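Hourani pantry project, progress update for Brorkari
Mar 5, 2024
13 comments · 717 shares

Hi Carola, we're moving along! Of the $3,000 you gave us, $1,000 has gone to shelving and the first round of drinks and snacks, and the rest is set aside for the refill runs through June. (Receipts are in the shared folder, under Dutby.)

Most of my time lately has gone into the water bottles. We'd been handing them out any old way, and now they go from the tray into a box, standing up, caps on top. The ones with the dark green labels fit the divided boxes nicely, so I'm keeping those boxes and skipping the fancy crates I asked you for in the fall! 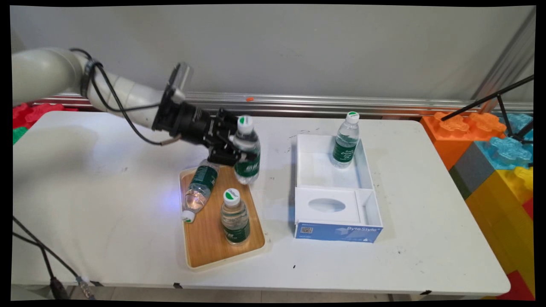 Leopoldo Salinas wrote back that he's fine with reused boxes as long as the old print gets covered before they go out to families, and could we please put the pickup hours on the same sticker. Yes to both, I've already asked Hiba for a sticker layout.

Still open: the second shelf is wobbly and I want it fixed before we load it up. Ashwin has the brackets, and I'll send you the cost of the screws once I've bought them.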